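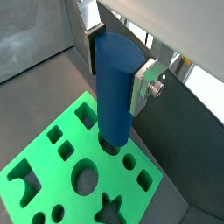
Chapter 3
Closing the Loop: Insertion Under Uncertainty

Beathag Hepburn

Put a peg in a hole. Kids do it before they can talk. Software, not so much. Your planner thinks it knows where the hole is. Your camera thinks so too. They disagree by a millimeter or two and the part jams.

Chapter 2 got us to the pre-insert pose: part in the fingers, tip over the target, no contact yet. Everything there was geometry. Now we need force, timing, and a way to give up gracefully.

What you need before starting: the pose estimator from Section 2.4, a working Planine install, and the log set. The log set has 2,781 insertion attempts, all from the same cell, one file per attempt. 41 of them have bad timestamps. Leave them in for now, we use them in Exercise 5.

Three questions run through the chapter.

Where is the hole, and how sure are we? A pose with no covariance is a guess. We'll add one.

What do we do on contact? Spiral search first, as its easy to write and easy to debug. Then compliance control. Readers coming from Ikus will know this as "soft mode"; same idea, different defaults, check your units.

When do we stop? Force limit, time limit, depth reached. Pick the wrong one to test first and you get the Koltanow bug, covered in 3.6.

A warning on frames. Tool frame, wrist camera frame, board frame. Most of the failed homework last September was one transform applied backwards. Print them. Draw them on paper. Then run teh code.

Section 3.1 starts with the simplest case, a round peg, where rotation about the long axis drops out and we only have to fix position and tilt.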